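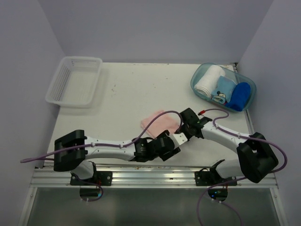
# Open day demo with two robot arms folding laundry: what should we plan for?

**Asked by pullach_makers**

We run a small workshop in Pullach and have an open day in September. One of the things on show is a pair of robot arms working on small cloths at a table, with a basket on one side for the unfolded pieces and a bin on the other for the ones that are done. It will be the first time people from outside see it.

The program says the demo starts at 2 pm and repeats until 5. Each run is four cloths. I have a few questions for anyone who has done this kind of thing in front of the public:

- Do you let it run on its own program, or have a person steer the arms?
- How far back do visitors need to be? The table has walls at the back and sides but the front is open.
- What do you do when it drops something or gets stuck?
- Is it worth having someone talk the whole time?

We expect families as well as people from local firms. Two people from Pallex have said they'll come, and they will want to know about speed, which is not our strong point. The budget for extras is small. I already have rope posts and a folding sign.

---

**Answer 1** – 5 votes, accepted

I set up a similar demo for the training department at Dal Bello, also with two arms and also with cloth. These are the things I would do again.

**Steering or program.** Do both and say which is which. We ran on the program for the first half of each hour and had a person steering for the second half. Visitors always ask "is someone controlling that?" and they get annoyed if the answer is vague. Put it on the folding sign in big letters and flip the sign when you switch.

**Distance.** The reach in the data sheet is for the bare arm. Add the gripper and whatever the gripper is holding. Stretch both arms out over the front edge by hand with the power off, mark the floor, and put your rope a good step behind the mark. Children will lean over a rope, so post one person at the front who does nothing else. The emergency stop goes with that person and not with the operator. Have whoever signs off on safety in your building look at it before the day, and try the stop once in front of them.

**Getting stuck.** It will get stuck. Ours mostly failed at the first pick, when the gripper took two layers or none. Agree on a rule beforehand: two more tries, then stop, open the grippers, move the arms back, reset the cloth by hand. Tell people what you are doing as you do it. We lost more visitors to long silent pauses than to failed folds. Don't reach in while the arms are live just to save time.

**Cloths.** Use the same ones you tested with. Somebody brought us a nice new set on the morning of the event and they were thicker and slid differently, and we spent an hour going back to the old ones. Bright colors on a white table are easy to see from the back row. Small cloths are better than towels if your runs are short.

**Cables.** Check the loops at the elbow and wrist before every run. Move each joint slowly to both ends of its travel and watch that nothing pulls tight. Bring spare ties.

**Talking.** Yes, but in short bits. Dzifa Acheampong did ours and kept it to a couple of minutes at the start of each run, then took questions. The questions were the best part of the day. For your Pallex people I would just give the time per cloth and the success rate from your own tests. They can do the math.

---

**Answer 2** – 2 votes

Agree with most of the above. I would not switch modes during the day though. We tried it and the operator forgot which one was on. Pick one.

Also bring a fan if the room is small, it gets warm with 30 people in there, and put a strip of tape on the floor for strollers.

---

**Answer 3** – 0 votes

My dad saw a robot at a trade fair in 1977 and still talks about it so people do like this stuff. We had one at Adis that stacked boxes. Nobody could hear the talk because of the compressor. Get a microphone

> **Comment from pullach_makers:** No compressor here, but the room echoes, so I'll ask about a microphone. We're going with the program only, sign at the front, rope where the floor mark says. Still looking for a second person for the stop button between 3 and 4 – I can do the rest myself.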